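Why I gave up on the good tomatoes

I have been growing tomatoes badly for four summers now, and this March I finally admitted that the problem was me and my taste for anything with a fancy name. You know the catalogs I mean. Striped ones, purple ones, ones that look like a coin purse. I ordered the lot, every year, and every year I got a handful of cracked fruit and a whole lot of leaves.

So this time I bought one kind. It's a plain yellow cherry called Boros, and the lady at the Domevham plant sale told me it would grow in a boot. I took 40 seedlings home (yes, 40, they were cheap and I have no self-control) and put most of them along the back fence where the beans used to sulk.

Well! I have never had so many tomatoes in my life. I kept a tally on the side of the fridge, which started as a joke and turned into a bit of a thing, and as of last night it stands at 3,504. My best haul was 527, and I had to go back inside for the big soup pot. I've been roasting them with garlic, freezing them in bags, leaving them on porches. My neighbors have started saying "oh, more!" in a certain voice.

Do I miss the purple ones? A little. The flavor on Boros is sweet but kind of simple, and it makes a thin sauce unless you cook it down forever. Next year I might sneak in a couple of something meatier. I also want to try the drip hose from Ollano, as hauling the can out at seven in the morning got old by July.

Oh, and the skins are tough if you skip watering for even a few days. Found that out the hard way. Anyway, if anybody has a good recipe for yellow tomato jam that isn't mostly sugar, please put it in the comments.
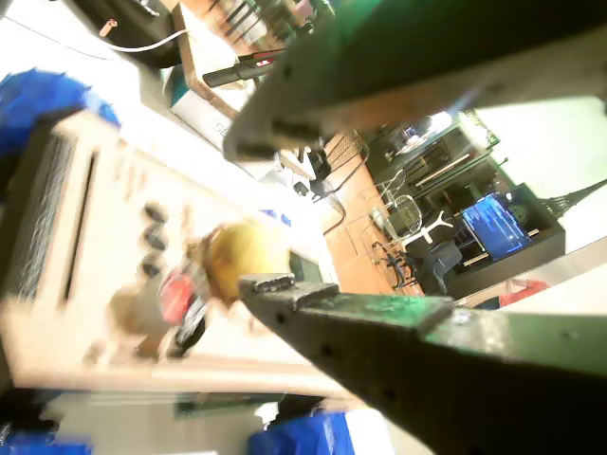
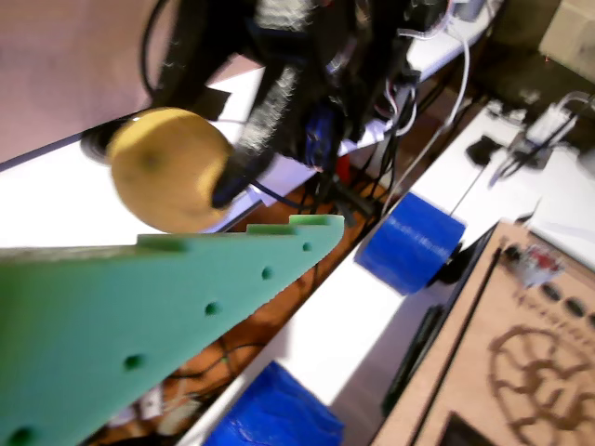

Something green and a little yellow ball, both times.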